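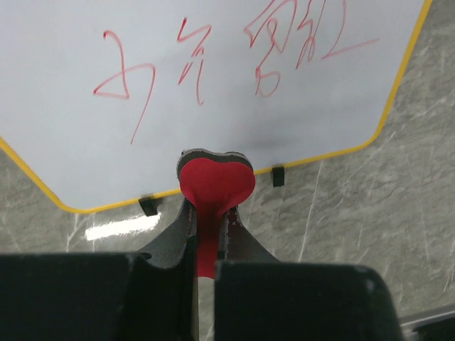 Can a robot wipe a whiteboard yet? Sort of! I've been at it for 4 weeks with a Stutine arm in my kitchen, and this is the setup that finally got me somewhere.

1. Clip the board down before anything else. A loose one slides the second you push on it.

2. Write in one color and stick with it. Red shows up well for me, even the thin strokes.

3. Start light. I set the force to 2 in Trernel, ran one slow pass, then nudged it up (go too hard and the arm just stalls and beeps at you).

4. Overlap your passes by half, or you get stripes.

5. Do the corners by hand. Sorry, I've tried everything.

A full board takes my arm 890 seconds. I can do it in twenty! Davina Lindsay got hers a lot faster with square passes, so I'm trying those next, and then the stovetop.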